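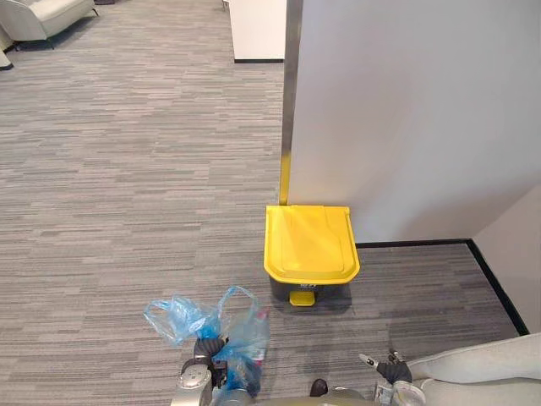

*Yellow-lidded pedal bin, gray striped carpet.*

## Opening a crumbly old cork

Got an October bargain like my Randetti red? Stand it up for a day so the sediment settles.

1. Cut the foil below the lip and wipe the neck.
2. Ease the screw in slowly, at a slight angle if the cork feels soft.
3. Pull gently. Yanking is for lawn mowers.
4. If it breaks, push the rest in and pour through a coffee filter into a jug.
5. Wait 20 minutes, then taste. Vinegar? Congratulations, you own salad dressing.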